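September, brick sorting notebook
Front room at Stiltwood, started 2 p.m.

Bricks again! Soledad Pereyra and I have the marble floor to ourselves until the evening, so this is the long session on sorting toddler bricks by color. Same white divided tray as before, same big-stud bricks, all tipped out on the floor beside it.

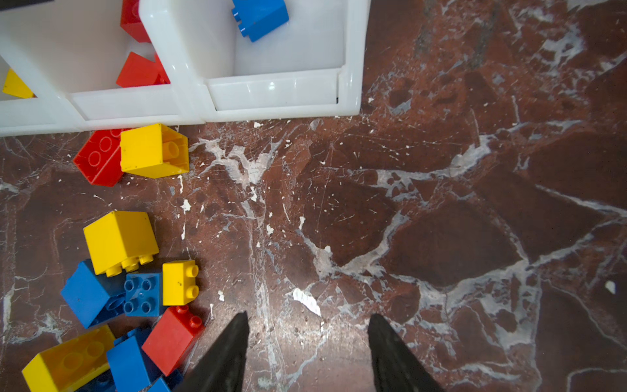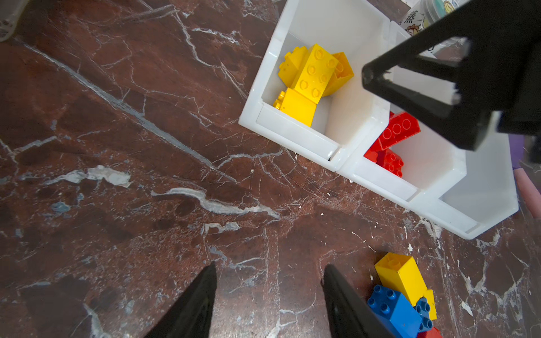
Rule for today is one color to a compartment, no stacking, no lining up. A brick counts as put away when it's inside the walls, however it lands. I was fussy about this last month and wanted studs up, and it made the whole job slow and dull. Dropping that rule was Soledad's idea and I'm very glad of it. They pile up fine at any angle.

Things I noticed while working (mostly for Meinrad Brunner, who is writing the instruction sheet for the Pritwood playroom):

Say which color goes where before anyone starts. If you leave it open, the first brick decides, and then two people sorting together pick different compartments for the same color and have to swap. We did this once and laughed a lot, but it cost us the round.

The small 1x2 bricks are the fun ones. They stand up on end, they slide under the bigger bricks, and they're easy to miss when you think you're done with a color. Soledad now goes for them first. I still grab the 2x4s first – they clear the floor so fast! We should try both ways properly, same bricks, same person, and write down which feels better after a few rounds.

Bricks right up against the tray are a nuisance. Fingers want to go between brick and wall and there's no space, so you push the tray instead. Two fixes: leave a hand's width between the tray and the pile when tipping out, or roll the brick away first and then pick it up. I like the second, it's quick once you get used to it.

The floor. I love this floor, but the red bricks are harder to spot on it than the yellow ones, at least for me in afternoon light. Soledad says she has no trouble. Chutima Phuthong has a plain gray mat we could borrow and compare. Also the marble is LOUD. A dropped 2x4 can be heard upstairs. Mat would help with that too.

Upside-down bricks: I keep wanting to turn them over before putting them in. No need! Pinch across the sides and go. Writing it here so I read it next time.

Tray itself is great. Rounded rims, nothing to scrape your knuckles on, easy to wipe. Tassanee Sangkhawat asked if we'd want a deeper one for the full Gullolia set (500 bricks by the label, and I have not checked). I'd say yes for storage, no for sorting. In a deep box you can't see what you've got.

To do:
– ask Chutima for the mat
– small-first against big-first, 100 bricks each
– send Meinrad the bit about choosing colors beforehand
– find out if Nuanchan Wattanapong still has the green ones, a fourth color would be a lovely complication
– wash the yellows, they're sticky

Stopped at 4:00 for tea. Next round starts with Soledad tipping out and me sorting.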